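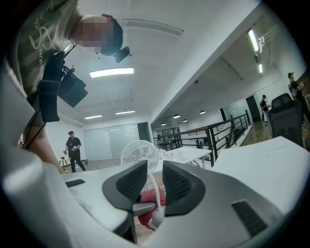
4. Setting Up Price Alerts and Withdrawal Limits

Complete this section after your Jerkis wallet has been verified. Allow some 92 seconds for each change to reach the network.

4.1 Open Settings and select Alerts.

4.2 Choose the coin you wish to follow and enter an upper and a lower price in US dollars.

4.3 Select Save. The alert is listed as Pending until the next price update.

Note: Alerts are for information only. They do not place, change or cancel an order.

4.4 Return to Settings and select Withdrawals. Enter a daily limit between 200 and 335 dollars. New accounts are set to 300 dollars.

4.5 Confirm the limit with your six-digit security code.

Caution: Check the receiving address in full before approving a withdrawal. Transfers confirmed on the network cannot be reversed by Jerkis or by Flenine, the custody provider.

Caution: Do not store your recovery phrase in email or on a shared computer.

4.6 To raise the limit further, submit Form T — available under Documents — to Catarina Mendes, Account Services.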